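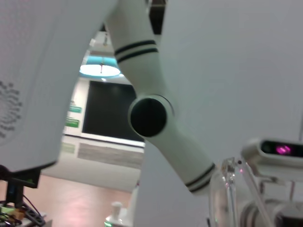 Sprechernotizen: Ein Roboterarm aus der Gemeinschaftswerkstatt

Folie 1: Einstieg
Kurz vorstellen. Projektname Farik, gebaut mit Kinga Simon in unserer Werkstatt. Begonnen im Mai, 11 Abende Arbeit. Das Bild stehen lassen, bis alle sitzen. Auf das schwarze Gelenk mit dem weißen Rand zeigen, darum geht es in der ersten Hälfte.

Folie 2: Der Arm
Glatte Rohrsegmente, dazwischen das Gelenk. Die schwarzen Doppelstreifen am Rohr sind unsere Bezugsmarken beim Ausrichten. Wir messen immer von der oberen Kante des oberen Streifens. Beim ersten Versuch hat jeder von einer anderen Stelle gemessen, das hat uns einen ganzen Abend gekostet.
Falls jemand fragt: Die Materialkosten für die Kleinteile lagen bei 139 Euro. Der Arm selbst ist darin nicht enthalten.

Folie 3: Die Tiefenkamera
Sitzt unten rechts an der hellgrauen Verkleidung, weißes Gehäuse, dunkle Front. Daneben das durchsichtige Acrylteil. Kinga hat es in drei Fassungen gezeichnet, die ersten beiden waren zu weich. Hier langsam sprechen und die Zeichnung herumgeben.
Kalibrierung: acht Aufnahmen aus verschiedenen Winkeln. Mit sechs ging es auch, aber dann stimmte der Abstand am Rand nicht mehr.

Folie 4: Kabel
Die Kabel am schwarzen Ständer unten links sind noch nicht gebündelt. Unser Vorgehen: erst jede Leitung beschriften, dann den Arm von Hand durch den ganzen Bereich führen, danach Kabelbinder setzen. Am Ellbogen eine Schlaufe lassen. Strom vorher aus.

Folie 5: Was noch fehlt
Greifer, Not-Halt an einer besseren Stelle, Dokumentation. Die Steuerung heißt bei uns Tedico, den Code gibt es auf Anfrage.
Dank an Lucero Yupanqui für das Ausleihen der Messuhr.
Danach Fragen, höchstens 11 Minuten. Zeichnungen wieder einsammeln.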